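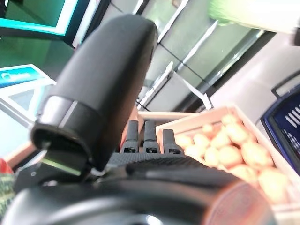

The fruit sorting hall at Skolaton, open day 6/23/18

I went to the open day of the Savum cooperative with my sister and her two children. We came by the early bus, and from the stop it is a walk of 20 minutes along the orchard road. There is no shade on this road, so please bring a hat if you go.

The entrance was free. At the gate they gave us a paper map and a sticker for the children. The map was not very clear and we first went into the wrong building, where they keep the tractors. A woman from the office brought us back to the main door of the hall.

What we saw inside

The hall is long and the floor was washed that morning. On one side are the tables for sorting, and on the other side the crates wait for the truck. I liked the crates very much. They are light wood with thin planks, and the fruit lies in them in a pile, small and round, some pale like apricot and some a deeper orange. I had expected plastic boxes everywhere, as in the supermarket at home. Our guide said that they tried plastic for two seasons and then returned to wood. The growers wanted it so.

The tour was for groups of 300 people in total during the day, and ours was the second group. The guide explained the sorting in a simple way. First they take out the fruit with broken skin. Then they look at the size, and after this the color. The soft ones go to the jam kitchen on the same day. The firm ones go to the cold room, where we could stand only for a short time. My nephew wanted to stay longer there, for it was very hot outside.

A crate is not filled to the top. A small space must stay under the rim, or the next crate will press the fruit when they are stacked. I did not know this, and now I look at it every time I am in a market.

The jam kitchen

The kitchen is called Işık, after the village where the first recipe came from. We could look through a window and then taste at a table outside. There were 5 kinds of jam. The one with less sugar was the best for me, but my sister preferred the dark one with cinnamon. The bread was a little dry.

The shop

The shop is small and there was a long line. A full crate was too heavy for us to carry to the bus, so we took two paper bags. They also sell old crates with small damage, and many people bought them for their gardens. I regret that I did not take one.

How to get there

The bus from Vivport stops at the bridge. The last one back leaves early in the evening, so check the time before you go in. There is parking behind the hall, but the ground is uneven. They will open the doors again in August, when the late fruit comes.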